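Wrinkled white sheet on a timber-edged bench: flatten or replace?
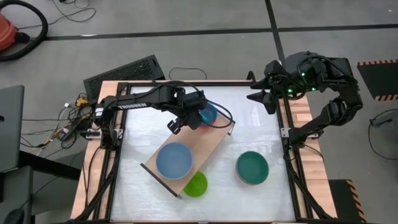 Page 2 of 3

Nerys Dafis
The white top on my bench is a glossy sheet that has gone slightly wrinkled. Black metal framing runs around it, with bare timber planks outside that on the left and right. The ripples throw pale reflections and I can't judge whether a board is sitting flat. The bench stands on concrete. It measured fine in June. Can the sheet be flattened in place, or do I have to pull the framing?

Troller68
Depends what's under it. If it's film on adhesive, a hair dryer on low and a plastic scraper, working from the centre out, will take out shallow ripples. Stop if the colour shifts. If it's a loose sheet, it's probably too tight against the framing. Slacken one long side, leave it overnight, trim 2 mm and refit.
Put a straightedge on the bench first. If the substrate is out, nothing you do to the sheet will help.

Ambaye
just get a new sheet

Wisgate_3621
Agree with checking the substrate. Go matte when you replace it, as gloss shows every ripple under overhead light. Also seal those planks. Bare timber takes up moisture and moves across the grain, and if the framing is screwed to it the sheet gets pushed along too. Two thin coats, ends included. Slot the screw holes while the framing is off.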